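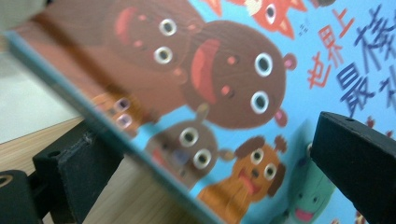

November, evening – shuttle timing rig, second go

Back at the bench after a long session in the Brollesach sports hall, and I want to get this down before I forget which gate was which. Quick recap for anyone reading over my shoulder: the county activity program wants every school doing the same shuttle run so the scores can be compared, and we said we'd build a timing kit a PE teacher can set up without calling us. Two light gates, one little readout box, batteries you can get at any corner store.

The morning group was great (loud, but great!). We had 28 kids through before lunch and only 13 runs came out with a clean start and a clean finish. The rest either had no start time at all or a finish that fired twice. Double firing I understand, it's arms. A kid who runs with big swinging arms breaks the beam with a hand, then with the body, and my code happily takes both. I've put in a lockout of 400 milliseconds after the first break and tried it on myself in the corridor, and I couldn't get it to double up again, even windmilling like an idiot.

The missing starts are more annoying. I blamed the Morex sensor at first and swapped it for the Buto one, and got exactly the same thing. Then Myrto Zervas stood beside the start line for a while and pointed out that the smaller kids crouch, so their heads go under the beam and their backs just about skim it. We dropped the gate to 40 centimeters and the next few starts all registered. Not enough runs to call it fixed, but I'm hopeful.
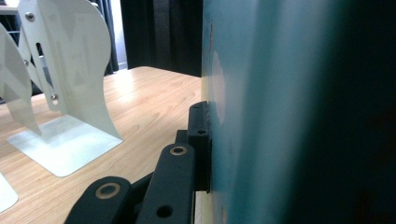 The other thing with a lower gate is feet. If somebody wanders past the line while they're waiting their turn, that's a false start on the readout, and then the teacher has to reset it with a whistle in one hand and a clipboard in the other. I'd like an arm button – press it, the box beeps, and only then does the gate listen. Myrto thinks a foot pedal would be better. I think a foot pedal will get kicked across the hall by lunchtime, but fine, we can try both.

Also the tripods. The Mavromatis ones are nice and light, and that's the trouble with them, they creep on a polished floor every time a class thunders by. Sandbags for now. Ask about wider feet.

To do before the next visit:
Arm button wired and a louder beep.
Check the lockout against two kids finishing close together, I haven't thought about that one at all yet.
Spare batteries in the case, not in my coat.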